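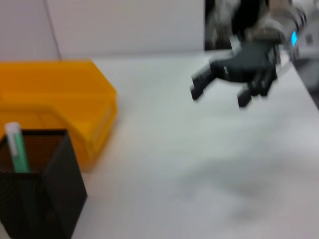 Keeping a worktable clear

A table that gets used for everything fills up by itself. Pens stay where they were put down, post gets left in a pile, and by the end of the week there is no room to wrap a parcel. The tips below are for a plain table with a few small containers on it.

Start by taking everything off. Wipe the top with warm water and a drop of washing-up liquid, then dry it with a clean cloth. White tops show every ring and pen mark, so do this often. For ink, dab on a little surgical spirit with cotton wool, but try it on a hidden spot first.

Put back only what you use at the table. Pens go in an upright holder. Mesh ones are good because dust falls through, though it does collect in the bottom corners -- an old toothbrush gets it out. Test each pen on scrap paper and throw away the dead ones. You need fewer than you think.

Open-topped plastic parts bins, the kind with a sloping front, are useful well outside the workshop. Use one for tape, string, scissors and chargers. Choose a strong colour such as yellow and it will be easy to spot. If the bin is full, sort it before you buy another. Push it back towards the wall so that the front of the table stays free.

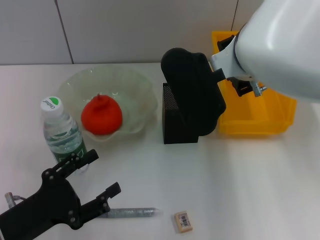 Food and drink can share the table if they have a fixed place. A glass bowl is fine for fruit, and you can see from the side when something is going soft. Persimmons and tomatoes bruise easily, so set them down gently and don't stack them. Bowls with a wavy rim hold grease in the folds. Wash them by hand with a soft brush and rinse well.

Keep water in a bottle with a screw cap and put the cap back on between sips. Stand it on the opposite side from any papers or plugs.

Last thing in the day, take 2 minutes to put things back. Zineb El Khatib of Filura wrote in to say she does hers while the kettle boils. Once a month, empty the bin completely and wash it in the sink. Leave it upside down on a rack to dry before you fill it again.

Contact Filura | Copyright Filura | Back to top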